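Waiting rooms, after hours

Briltport General, surgical floor, 6 a.m. Eleven chairs and a fish tank. Mi-kyung Cho has the seat by the outlet. Third time this year. Brought her own blanket. 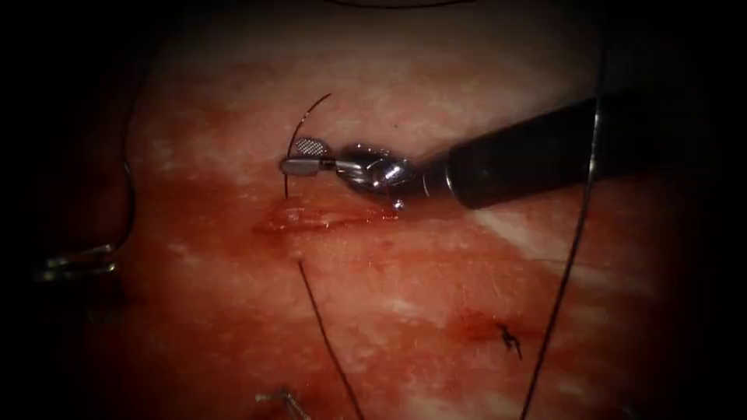 Her rule: never sit facing the doors. You watch them all day and you go nuts. Coffee is downstairs, $3, bad.

The hospital logged 3646 family overnights last year. It has 50 recliners. Do the math.
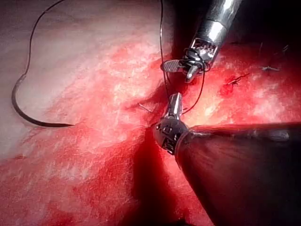 Teguh Halim did, back in May. His brother was in for nine days and he slept in the parking garage for four of them. Now he runs a spare room list out of Udlow, mostly by text. So far 215 nights booked. No charge, bring your own towel.

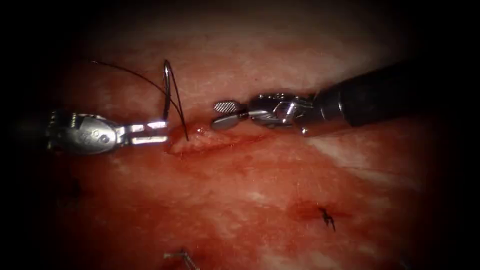

What to pack

Long charger. Socks. Somthing dumb to read. Cho says crosswords, Halim says no way, you can't think. 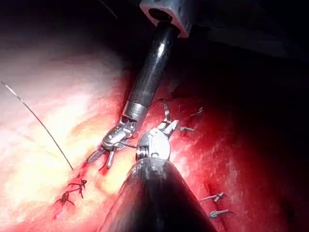 And eat before noon, the cafeteria line gets ugly. Halim's list is taped up by the elevators, second floor.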